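Cahier labo, août, matin

Point achats avec Nomvula avant d'envoyer la demande. Enveloppe 3189 € pour tout le reste de l'année, pas un sou de plus. La pince Tuvham sort à 2000 hors port, délai non confirmé. Rappeler Solthorpe pour le port, ils ne répondent pas aux mails.

Doigts de rechange : 147 la paire chez Uller. En prendre une, deux si le port baisse. Vérifier le perçage avant, la dernière fois on s'est fait avoir.

Caméra poignet : on attend. Busisiwe veut d'abord voir ce que donne la simu avec la pince ouverte à fond, savoir si les doigts mangent trop l'image. Elle a raison — changer d'optique après coup coûte plus cher que la pince.

Simu relancée ce matin, 13 poses de départ. Textures laissées comme ça, pierre fissurée, bois foncé, on verra plus tard. Garder le rendu vue poignet pour le dossier d'achat.

A faire :
- devis Tuvham à jour (l'ancien est perimé)
- licence simu, qui paye ? demander à B. Fourie
- câbles et connecteurs : ligne à part, sinon la compta renvoie tout
- reste de l'enveloppe : ne rien engager avant réponse de Solthorpe

Nomvula passe la commande des doigts dès que j'ai le plan de percage.
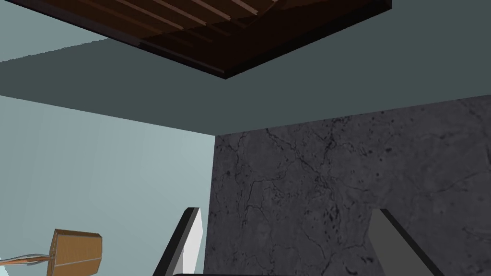 Rendu simu, pince ouverte, doigts en bas devant la pierre.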